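Medasora Recipe Cards: README

By Ladi Adebisi

Hello, and welcome. Medasora is a collection of home recipe cards from the town of Canpolat, typed up as plain text so that people who cook, people who study cooking, and people who just miss their aunt's lentil soup can all search through them. Please read at least the part on measurements before you use anything. 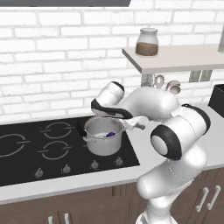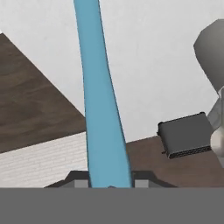
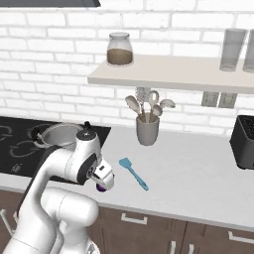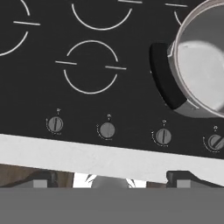

CANPOLAT, 08/08/2020

What you get

The collection holds 1,326 cards, typed from paper originals that were lent to us by almost 30 households. Everything lives in three files. The first, cards.csv, has one row per card, with the title, the ingredients, the method and any notes in the margin. The second, words.csv, is a list of local kitchen words with plain English next to them. The third, changes.txt, is where we write down corrections, and I am afraid it gets longer every month.

Most of the cards were in English or Turkish, and quite a few switched halfway through a sentence. Gönül Yüksel did the Turkish translations, and where she wasn't happy with a word she left the original standing beside it in square brackets. Please leave those brackets in if you share the text any further. She worked hard on them!

Columns in cards.csv

card_id – a number and nothing more, given in the order the boxes were opened
title – as written, spelling and all
ingredients – one long field, separated by semicolons
method – the full text, line breaks taken out
margin – anything written sideways, crossed out or added in a second hand
course – our own guess, and often a shaky one (is rice pudding with cheese a dessert?)
checked – yes or no

A "yes" in the last column means a second person read the typed text against the card. So far 400 cards have had that treatment. The others have been read only by whoever typed them, and I would treat any oven temperature in those with some caution.

Measurements

We have not converted anything. A cup on these cards may be a measuring cup, a tea glass or the lid of a coffee tin, and the writer usually knew which one she meant and saw no need to say. "Butter the size of an egg" stays just like that. We did try grams for a while, using a little converter called Vosex, and the results looked so sure of themselves that we took them all out again.

Cooking times are in the same state. Plenty of the older cards were written for wood stoves, so you will find "a lively fire" and "until the neighbor's bread is done" where you were hoping for minutes.

What is missing

Canning and pickling are thin, as those recipes were mostly kept in notebooks and we only took loose cards. There is a lot of eggplant and hardly any fish. Family names have been removed from titles unless the household asked us to keep them, so "Cake" appears far more often than you would expect.

Please don't use the preserving recipes as safety advice. They are copied as written, and some of them leave out steps a modern guide would insist on.

Using and sharing

Cook from it, quote from it, teach with it. If you print a book, credit "Medasora Recipe Cards" and tell us, so that we can let the households know. Selling the files by themselves is not allowed.

Corrections are very welcome, along with the card_id if you have it. The Risaven box, which is mostly breads and dumplings, should be typed by November and will be added to cards.csv under new numbers.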